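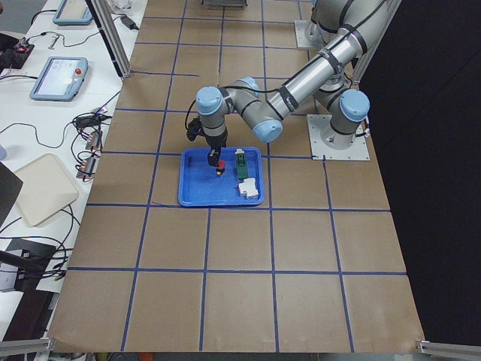 # Stustholm allotment diaries, typed up

We use cookies to remember your settings. Accept all | Manage

Hello! This is the plain text of 348 diary entries written by plot holders on the Stustholm allotments, and I've spent far too many evenings on it. They came to me in a biscuit tin and two carrier bags, mostly pencil, mostly weather and beans.

## What's in it

- `entries.csv` — one row per entry, with plot number, writer, date as written, and the text
- `plants.csv` — 461 plant names as people spelt them, next to the spelling I settled on
- `notes.txt` — my grumbles and guesses

Entries run from a single line ("Rain. Went home.") up to three pages on leeks. The leek one is by Sioned Harries and it's my favourite thing in here, do read it.

## How I typed it

I kept the spelling, the crossings-out (in square brackets) and the odd bits of Welsh. Where I couldn't read a word I put `[?]`, and there are 73 of those left. Masaru Kikuchi went through the worst of the handwriting with me over several pots of tea and got plenty that I'd given up on — "chitted" was one, I'd had it down as "chilled" for weeks.

Dates are a mess. Lots of people just wrote "July" and left it there, so please don't go plotting first frosts from this and then writing to me about it.

## Things to watch out for

Plot 40 changed hands partway through and both writers sign themselves "H". I've split them by handwriting in the `writer` column, but I could be wrong on a few. Also "Arkura" is a potato, at least on this site. I've never found it in a catalogue, and Natsumi Ebihara swears it's just a nickname for whatever came up.

## Using it

Help yourself for anything you like, as long as you credit the plot holders. All the writers, or their families, said yes to sharing. If you spot a mistake, open an issue and give me the row number.

Last tidied Sun 19 May. The second carrier bag still has a few loose pages in it, which I'll add once I've worked out what order they go in.

Zuleica Moura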